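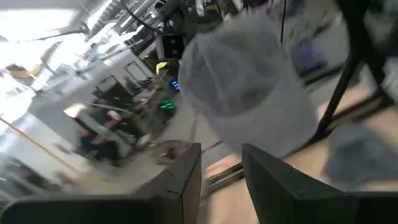
## Slide 2 - Why the cup gets its own section

Speaker: Guangming Kong. Allow four minutes. Keep the cup slide up until the numbers start.

- Open with the category: translucent white plastic, frosted surface, softly rounded rim, closed bottom. Most people in the room will have one within reach.
- Point out the darker gray inside the base. On frosted plastic, shading in the base reads the same as residue at a glance. Inspection by eye from outside is unreliable for this material.
- Tilt matters more than wall thickness for our purposes. A cup standing upright hides its base; a cup held at an angle with the bottom up shows it.
- Mention the wooden tabletop and the gray cloth once, then move on. Both come back on slide 5.

## Slide 3 - Terms

Read these slowly. The Henholm audience mixed up the first two.

- *Haze*: light scattered by the wall. Present from new in frosted cups.
- *Bloom*: haze added by washing. Uneven, usually heavier near the rim.
- *Seat*: the contact line when a cup stands rim down.
- *Nest gap*: the space left between two stacked cups.

Gullum's handbook uses "cloud" for both haze and bloom. Don't correct anyone who says it, but keep to our terms on the slides.

## Slide 4 - Wash series

The series was run at Porneo by Encarnación Palacios and Stanisława Witkowska. One cup type, one detergent, one rack position.

- 1,000 washes planned, 714 completed. The detergent was discontinued and we stopped there. Say this before showing the curve.
- Bloom was first recorded at wash 77. Before that the readings stay inside the spread for new cups.
- The curve flattens late in the series. We have no explanation that survives a second reading of the logs, so do not offer one. If asked, refer to Stanisława.
- Rim wear was logged separately and is on the backup slide.

Pause for questions here. Expect one on dishwasher temperature. The answer is that it was held constant, and the value is in the handout.

## Slide 5 - Drying surface

Three surfaces compared: bare wood, folded cloth, wire rack.

- Bare wood, rim down: the seat traps moist air. Marks on the wood as well as on the cup.
- Folded cloth: good contact, slow drying. A bunched cloth is worse than a flat one - the rim sits on the high folds and the cup leans.
- Wire rack: fastest in every run. Takes up the most counter space.

Precious Nkosi wants the lint result included. One sentence is enough: lint on frosted plastic is hard to see and easy to feel.

## Slide 6 - Storage

- Stack only when dry to the touch inside the base. Wipe with a finger, not a towel.
- Nest gap on this shape is small. Cups put away damp stick, and twisting them apart scuffs the outer wall.
- Shelf storage rim up collects dust. Rim down on a ventilated liner is the current recommendation.
- Vasco Teixeira disagrees about liners and will probably say so. Give him a minute, then move to slide 7. His counterexample is glass.

## Slide 7 - Open items

- Repeat the series with the replacement detergent.
- Test lighting for base inspection. Side light looks promising, measured on too few cups to report.
- Agree on a bloom scale with Gullum before September.

Handouts are in the folder by the door. Leave slide 7 up during discussion.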